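Surnel Tablecloths and Table Fruit: Your Questions
Last updated 10/19/19
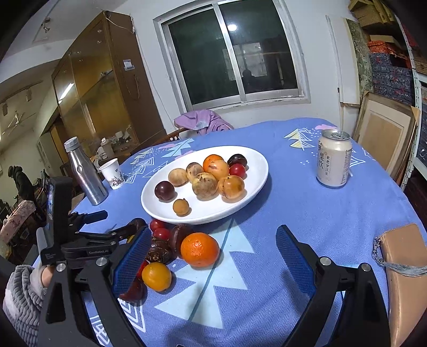

We get the same questions about printed cloths and about keeping fruit out on the table, so Oi-ling Pan in our customer office put the answers on one page. If yours is missing, write to us through the contact form.

What size cloth do I need for a round table?
Measure straight across the top at the widest point. Add twice the drop you want. For a drop of 10 inches on a 48-inch table, order 68 inches. Our closest round cloth is the 69-inch. The extra inch goes into the hem.

Is the blue tree pattern still available?
Yes. It is light blue with trees and triangles in pale blue, white and cream. The item number is 358. The cloth is round, so you can turn it and use any side as the front.

Will fruit stain it?
Plums and cherry tomatoes will if the skin is split. Whole fruit is fine. Blot juice with cold water as soon as you see it, then wash as usual. Do not use hot water on a fresh plum stain.

Can I put fruit straight on the cloth?
You can. Mandarins and dried dates do well there. Dates can leave a sticky spot if they are very soft, so check under them when you clear the table. Put anything ripe on a plate.

What kind of plate works best?
A wide oval one with a low rim. Fruit in a deep bowl sits in layers, and the bottom layer bruises first. We sell two oval plates, the Plornine and the Wei. Both are white. The Wei is the larger one.

Can I mix persimmons, pears and plums on one plate?
Yes, for a day or two. Pears give off a gas that ripens whatever is next to them, so move them to the side if you want the plums to last. Persimmons can have dark marks on the skin. These are usually only on the surface and the fruit is fine to eat.

Should I wash the fruit before setting it out?
Wash it right before eating. If you want it ready for guests, dry each piece well first.

Do water bottles and paper cups leave rings?
A cold metal bottle can leave a damp ring that dries clear. Tea from a paper cup can leave a brown one. Soak it for 2 hours in cool water with a little dish soap.

Do you sell the Drurkerex table pad?
Not at the moment. We expect it back in April.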